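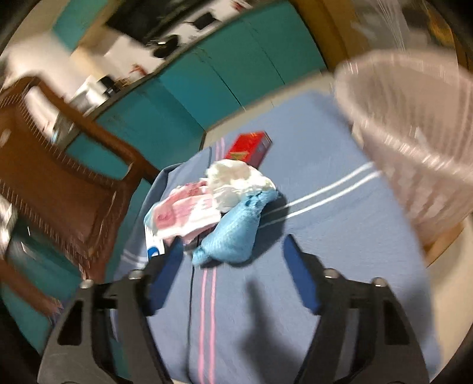
*Fig. 1. Blue woven cloth with two thin parallel white stripes.*

**Unit 6: Stripes, sett and yarn order in woven cloth**

Notes by Harvey Ouellet. Read these before the practical; the worksheet follows the same order.

## 6.1 Terms

The **warp** is the set of yarns held under tension on the loom. The **weft** is passed across it. One warp yarn is an **end**, one weft yarn is a **pick**. **Sett** is the number of ends per unit width, given here in ends per 10 cm.

A stripe that runs parallel to the selvedge is a warp stripe. It is fixed when the warp is wound and can't be altered later without re-threading. A stripe that runs from selvedge to selvedge is a weft stripe and can be changed at the loom at any point.

On a loose piece with no selvedge, direction has to be found by other means. Stretch is the usual test: warp yarns generally give less. Reed marks, where present, also run with the warp.

## 6.2 Writing a colour order

A colour order lists the yarns in one repeat, left to right. The Charbonneau notation used in this course gives the colour letter and then the count:

`B 88, W 4, B 4, W 4`

The repeat is 100 ends. At a sett of 200 ends per 10 cm it occupies 5 cm, and each white stripe is 2 mm wide.

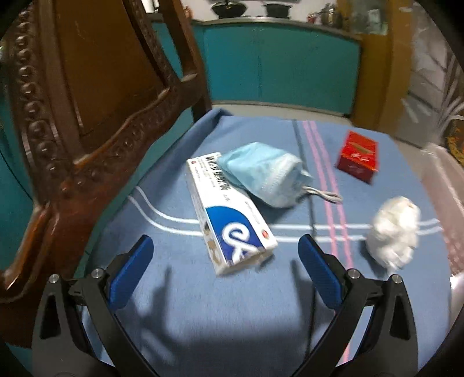

Width on the loom is always greater than finished width. Cloth draws in as it is woven and again at the first wash. For the Pludis cotton used in the practical, allow 6 per cent in total. Divide the finished width by 0.94; don't multiply it by 1.06, as the two results differ and the second is too small.

**Worked case.** Finished width 30 cm, total loss 6 per cent:

30 ÷ 0.94 = 31.9 cm in the reed

At 200 ends per 10 cm this gives 638 ends. Six full repeats use 600. The remaining 38 are split between the two edges as plain blue, 19 on each side.

## 6.3 Faults that show in stripes

| Fault | Appearance | Cause |
|---|---|---|
| Wavering stripe | Edge not straight | Uneven warp tension |
| Thin stripe | Narrower than planned | End missing or broken |
| Blurred edge | Colours mixed at the boundary | Ends crossed in threading |
| Bowing | Weft stripe curves at centre | Uneven take-up |

A stripe may also look curved only because the cloth isn't lying flat. Lay the piece out and smooth it before recording a fault — bowing in particular is over-reported.

## 6.4 Before the practical

- Sheet 284 (Fomeo draft paper), one copy each
- Pick glass and steel rule
- Completed colour order for a repeat of 100 ends

Orders with an odd total will be returned for correction, as the threading is in pairs.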